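Kilier bench notebook
2023-01-06

Pouches and rolls, first proper go!

Really pleased to be back on soft things after weeks of boxes. The plan is to work out how our light grey fabric pieces want to fold, roll and open, and which of them deserve a place in the Stater kit. I had 88 pieces on the list in September and have got it down to something sensible (the rest are in the Cabrera crate if anyone wants them). 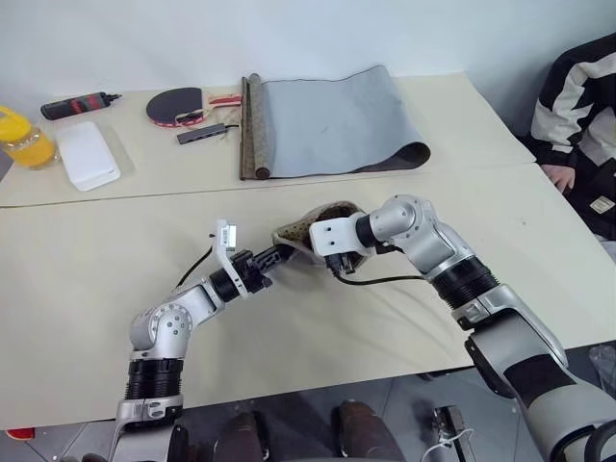
Rolling is much more interesting than I expected. A roll has a memory, and the tighter you start it the more it argues later on, which I love. I keep coming back to the far right end of the mat on the back table, where the grey fabric curls over and shows its dark brown underside – that curl is just the sort of thing I want to understand. Does it come from the backing or from the way it was stored? My guess is storage. To try next: leave it flat overnight under the Guvon board and look again in the morning. Also want to try rolling it with the brown side inwards, and starting from the other end.

Pouches next. The lining is the best bit, a lovely tan and yellowish-brown with fine patterned rows, and it makes the opening so easy to find against the grey outside. 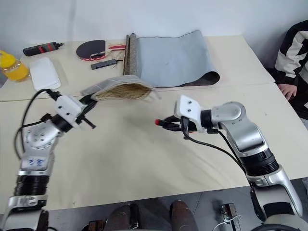 Kilier downstairs had a different view of all this and wrote in the margin that pouches should be stored open and never folded, as a crease across the mouth stays put for good. Fair point, and worth testing! So: 2 pouches, one folded and one left open, same shelf, up to 127 days. I'll put a line in here whenever I check them.

Still to find: the long ruler, more labels, a shelf out of the sun.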